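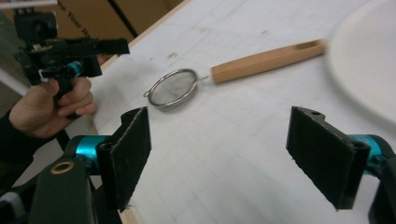
I finished the Psalms last week, and I mean finished them, all 150, in order, one or two a morning since December. This was my third try. The first time I stalled out somewhere in the forties, and the second time I got as far as the long one (you know the one, 119, it goes on for days) and put the book back on the shelf for a year. What got me through was a very plain little devotional called The Utstead Psalter, which I picked up used and almost didn't buy. I read it at a white tabletop with my coffee next to me, and I think a clear surface first thing in the morning did me more good than the prayer corner I once spent a whole weekend setting up.

So, the book. It's 225 pages, paperback, put out by Fevwood, which as far as I can tell is a very small press that mostly does retreat booklets and hymn collections. Each psalm gets a short reflection, maybe half a page, and then one line to carry around with you. No discussion prompts! No blanks to fill in! I have been in a lot of church book groups and I'm so tired of blanks. The reflections were written by a group of sisters at a priory called Oda, and they don't sign them individually, so you get to know the voices without knowing who they belong to. One of them gardens. One of them is really funny about getting old. One of them must have been through something awful at some point, and she seems to have been handed all the angry psalms, and hers are the ones I dog-eared.

I want to talk about the angry psalms, because I grew up in a church that skipped them. We sang about still waters and lifting up our eyes to the hills, and then at nineteen or so I read 137 all the way to the end and felt like I'd walked in on my parents fighting. I asked about it and was told it was "a different time." Okay. But I've had a couple of years lately where I was pretty mad at God, and at a few people too, and the still waters weren't doing a thing for me. The sister who writes on 88 (the one that ends in darkness and just stops) says she prays it for whoever is in that place tonight, and on the nights when it's her, she figures somebody else has it covered. I read that and sat there until my coffee was cold. I've been doing it ever since. I don't know who I'm praying it for and I kind of like that.

Things I didn't love: the print is small, and the translation they use is a bit stiff, so I kept my old Bible open beside it and read the psalm there first. The reflections on the royal psalms feel like somebody drew the short straw. And there's an introduction that runs on about the history of the priory, which I skipped and then went back to in the spring and enjoyed much more once I felt like I knew these women a little.

My cousin's church did the same book as a group and hated it, by the way. They tried to do 5 psalms a week and talk about all of them in an hour, and I can see how that would turn into homework. I'd say take it slow and alone, or with one other person you can text. My sister and I traded the carry-around line most mornings, and some days that was the only thing we said to each other, and it still counted as talking.

I missed plenty of days. There was a stretch with the flu, and a stretch when I was just crabby and didn't want to. I used to treat a missed day like a broken streak and quit, and this time I opened to the ribbon and kept going. At one point I was on Psalm 73 for a full two weeks. It's a good one to be stuck on!

People have asked what I'm reading next. I have my eye on the Cenon book on the desert mothers, which is a monster at 830 pages, and I may be kidding myself. It's heavy enough that I can't picture holding it up in bed. A friend from choir says you can read the sayings in any order, a few at a time, and leave the commentary alone until you're curious, so I might try it that way through the fall.

In the meantime I've gone back to Psalm 1 with a pencil. I never wrote in it the first time through because the previous owner hadn't either and the pages looked so clean, but I'm over that. If you've read this one, tell me in the comments which reflections you marked up, and if you have a translation of the Psalms you really love reading out loud, I'd like to hear about that too. Mine is losing its cover.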